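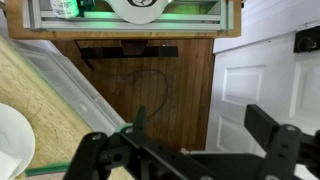
Re: [tenants-list] The laundry room clock

Oct 11, 2021
From: Flynn Kereama

Danuta wrote:
> The dryers on the ground floor now stop after 22 minutes. They used to
> run 45. The price has not been told about this. Has anyone asked Windano?

I have asked Windano. I was on hold long enough to dry a full load by the old method. A pleasant man told me the new cycle is "optimized," and that if my towels are still damp I can buy a second cycle, which I suppose is one way to optimize me.

He also said the change was announced in May by a notice in the laundry room. I went down and looked. There is a notice about lint. It is a good notice, and I have cleaned the filter.

My proposal is that we write one letter with everybody's name on it and ask for the old cycle or half the price. I'll draft it tonight. Towels are hanging off every door in my apartment, so I'm motivated. 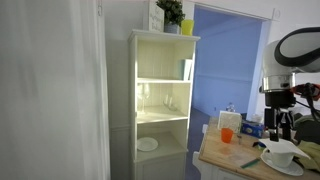 Armelle Pons replied that she would sign, but only if the letter also brings up washer 3, which has been eating her quarters all year and has never once been optimized.

3 replies · 78 views · Share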